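Household Automation Help: Community Answers

Can a robot with hands tidy a living room yet, or should we wait?

Reading time: 5 minutes

Question

I manage furnished apartments for Arain, a short-stay lettings company with 18 units in one building. Between guests, the living room in each unit must be restored to a standard layout: cushions returned to the couch, throws folded, floor clear of loose items. Cleaning of kitchens and bathrooms is contracted separately and is outside the scope of this question.

We have been approached by two suppliers. Grukadton proposes a mobile robot with five-fingered hands. Skinov proposes a wheeled unit with a simple two-finger grip, at a lower monthly charge. Both state that their equipment can handle "soft furnishings." Neither has given us a figure for how often a person must step in.

I would be grateful for replies from members with practical knowledge of the following. Is the handling of cushions and fabric considered a solved task? Does the number of fingers matter for this kind of work? Would it be reasonable to sign a contract this year?

Our couches are leather-look, in a light color, and any marking of the surface would be a serious concern.

Submitted by Feng-yi Shek

Answer 1 (marked as accepted)

I have been responsible for equipment assessment at a residential training center for several years, and I will take the three points in the order given.

The handling of soft items is possible today, but it is not a solved task in the sense that dishwashing or floor vacuuming is solved. A rigid object keeps its shape when it is gripped. A cushion does not. Once the thumb presses in, the filling moves, the cover folds, and the part being held is no longer the shape the machine planned for.

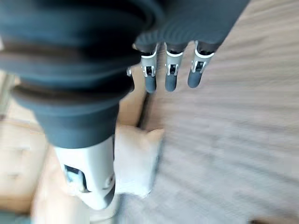 Speed is the second difficulty. A person resets a couch in under a minute and gives it no thought. In the assessments I have attended, the machines were slow on the approach, slower on the grip, and then quick in the movements between one item and the next. The total was acceptable for an unoccupied room and would not have been acceptable with a guest waiting in the corridor. Please ask both suppliers for the time taken to reset one complete room, from door open to door closed, and decline any figure that covers a single item.

As to fingers, my view is that the number matters less than the suppliers suggest. For a plump cushion, the work is done largely by the thumb and whatever opposes it. Additional fingers are helpful when the item is thin, such as a folded throw, or when the corner of a cover must be found and pulled straight. A two-finger grip can carry a cushion across a room. It will have more trouble setting that cushion upright against the back of the couch and leaving it neat.
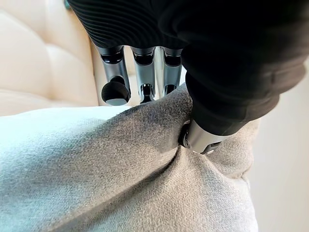 You should also settle what "neat" means before any trial begins. Our center used a Bokix unit for one term, and most of the disagreement with the supplier concerned the finish. The cushion was on the couch in nearly every case. It was also leaning, or dented, or had its zipper facing outward. We had not written any of this down, and the supplier was entitled to count those attempts as completed. A one-page standard with two or three photographs of an acceptable couch would have prevented a good deal of correspondence.

On the matter of surfaces, request written confirmation of what the fingertips and finger coverings are made of, and have them tested on a hidden part of the upholstery. Dark coverings and pale upholstery deserve particular care. Include the cost of replacement coverings in your comparison, as this was left out of the first quotation we received.

I would not sign a full-year contract for 18 units. I would consider a paid trial in one unit, between guests, with a member of your staff present and a log kept of every occasion on which that person had to assist. A suitable length would be whatever period gives you 225 attempts or more. Fewer than that will tell you very little about the less frequent failures, and those are the ones that bring complaints.

Chia-hao Yeh

Answer 2

I must respectfully disagree with part of the accepted answer. The member has a single room type and a fixed layout, and that is the easiest possible situation for automation. The difficulties described above are real but they are mostly found where the furniture changes from day to day.

My own organization keeps the following practice for soft furnishings, and it may be of use:

1. Reduce the number of loose items. Two cushions per couch is sufficient for a short-stay apartment.

2. Select cushion covers that contrast with the couch. Cream on cream is troublesome for machines and, for that matter, for evening staff.

3. Keep fabric throws in one strong color and in one agreed place, so that the machine is not required to decide whether a piece of cloth belongs on the seat or in the laundry.
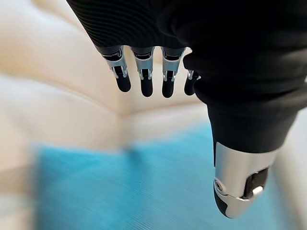 4. Exclude guest belongings entirely. A staff member should walk through first and remove anything left behind.

With these measures in place I believe a simple gripper would be adequate, and I would lean toward the less expensive supplier.

Answer 3

We have a robot vacuum in unit 506 of our building and it cannot get over the edge of the rug, so I would wait.

Comment on Answer 1, from Feng-yi Shek

Thank you. I have asked both companies for a full-room time and for the fingertip materials. Skinov has replied regarding the materials only. I will request the one-unit trial from Grukadton in April and will report the log here if the company permits it.

Related questions

Are robot arms able to fold fitted sheets?
Who is liable if a rented machine damages a tenant's furniture?
Shelf restocking in small shops: experiences with overnight units
Window cleaning robots above the second floor
Recommended log sheet for equipment trials

Contact the moderators | Terms of participation | Copyright Household Automation Help | Back to top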